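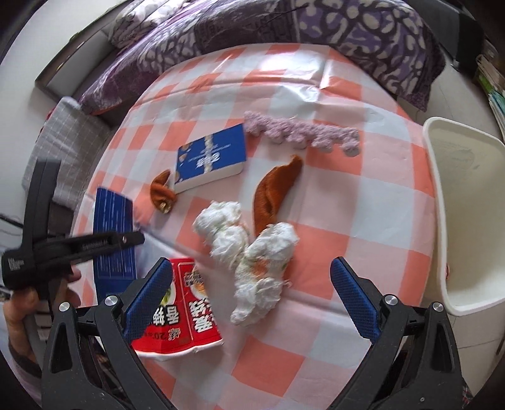

Posted by Capucine Charpentier, Nirker equipment desk | updated August

Nirker N2 hand-held gripper, pair. Black body, blue textured finger pads. Sold as left + right, singles on request (ask Quentin Marchal, replies before 4 pm).

Price: 712 per pair. Spare pads 99 a set. Carry case 270, optional, get it if the kit moves between sites.

Planning a budget? Three-pair starter bundle is 2151, one set of pads and a charger thrown in. Quote good for the quarter, shipping not inclued.

Best for tabletop tidy-up work: paper cups, crumpled tissue, small cloths, books. Soft stuff wears pads faster than you'd think, so order spares up front. Two people can share a pair, one hand each. Slower tho.

Lead time up to six weeks. Bouvier mounts fit, older Fumell ones dont. Check yours before ordering.

Leasing: Inès Rey. Returns: unopened only, pads not returnable.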